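Andisura releases Skaleo 35, planning software that knows when to give up

OMVILLE, 30th June. Andisura today releases Skaleo 35, the latest version of its software for turning hand-held gripper recordings into motion plans a robot arm can follow.

The old planner was an optimist. Given a grasp it could not reach, it would try 2000 paths before admitting as much. Skaleo 35 checks reach first and says so in plain words, which testers at Villalobos describe as "a bit blunt, but quicker".

The release also reads square markers at steeper angles and closes 1015 bug reports, several of them our own fault.

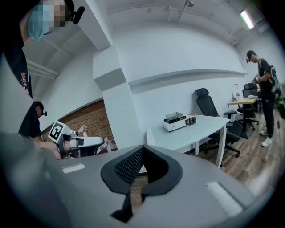
Hand-held grippers in use, one with its square marker on top. Photo: Andisura

Skaleo 35 is free to current licence holders. Support for the previous version ends in July.

Press contact: Andisura press desk, Omville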